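Threads > Faith and Community > Rultbridge

Right, a few of you asked how the interfaith prayer evening at the Pons Street hall went, so I'm going to put it all in a little thread, and you'll have to forgive me if I wander.

For anyone new, this is the evening where the churches, the mosque and the gurdwara in Rultbridge take turns to lead a time of prayer for the town. It began in February with 11 of us on stacking chairs and a heater that clicked all the way through the silence.

Last night we had around 600. I still can't quite take it in. People were standing along both side walls and out into the porch, and some dear souls had come all the way over from Zadport on the late bus.

The theme was rain and harvest, which the farming families had asked for after such a hard dry summer. I'd worried it might turn into a lot of gloomy talk about punishment and signs – I grew up with plenty of that and it frightened me silly as a child – but it was gentle from start to finish.
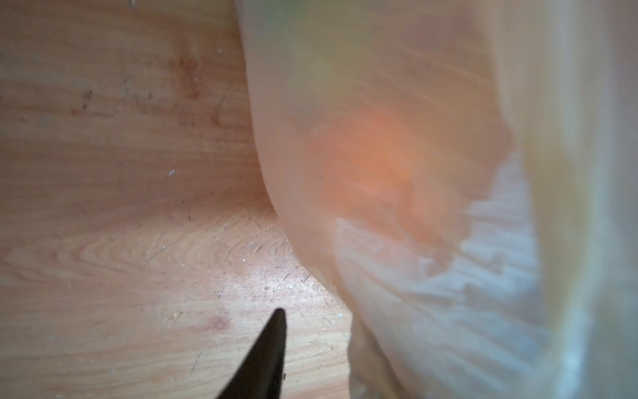 The Methodist choir sang first, then there was a recitation from the Qur'an, and I don't mind telling you I had a little cry. I didn't understand a word of it and I'd have happily listened for another hour.

We did run over, I admit. There were 3 speakers down for five minutes each and I think the first one took twenty, bless him, but he'd plainly been saving it up for years and it would have been unkind to stop him.

The collection is going to the families flooded out at Ostetti, and we'd printed 500 prayer cards which had all gone before the second hymn, so if you missed one please message me and I'll put your name down for the next lot.

A few people have asked whether we'll be praying about the election next time. My own feeling is that we pray for everybody who has to govern and leave the parties at the door – but do tell me if you see it differently, I'd like to hear it.

The gurdwara is leading the next one, same hall, doors at half past six. Bring a cushion if you've a bad back, those chairs haven't got any softer.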